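**Ticket: tracking drops on paired gripper recordings, Brorkevgate**
Opened by: Siv Nyberg
Assigned to: Nam-gil Jeon
Status: open, waiting on retest

Of 426 takes uploaded in May, 166 were rejected by the pose check. Nearly all the rejects are two-gripper takes. Single takes from the same room pass.

Tried so far:
- Reinstalled the Skistow pose package, no change
- Recalibrated both wrist cameras, no change
- Swapped left and right units, the fault did not follow either one

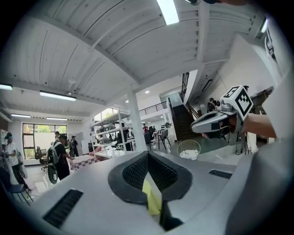
The pose check needs enough fixed detail to hold on to, and my first guess was that the ceiling doesn't give it any. When the gripper tips back, the view fills up with white ribbed panels and the light fixtures, and the ribs all look alike to the matcher. The stair rail and the shelving are better, but they take up a small part of the view. I asked Candela to keep the wrist level for 42 takes. Rejects went down to 7.

**Nam-gil, 10:40**
Level wrist helps but I don't think it's the whole fault. Single takes also tip back and they pass. Please check whether people walking through are being used as fixed points. The mask for moving objects was off in the Burkelness settings and those were copied over.

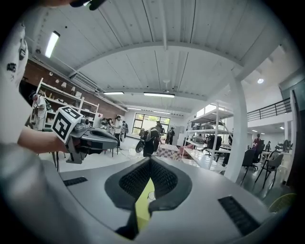 **Siv, 14:15**
Mask was off here too. It's on now. Several people were out on the floor by the checkered tablecloth, and the other gripper comes in close on the left with its marker cube on top, so there is plenty in view that can move. The mask covers people by default. It does not cover the second gripper or the cube, so I need the setting for that.

**Nam-gil, 14:50**
Add the cube to the ignore list for room tracking only. Leave it on for the relative pose between grippers. Rerun the rejects before recording anything new and attach the log.

**Siv, 16:05**
Rerun started. Dorothy has the Abreu drive, so the oldest takes will have to wait.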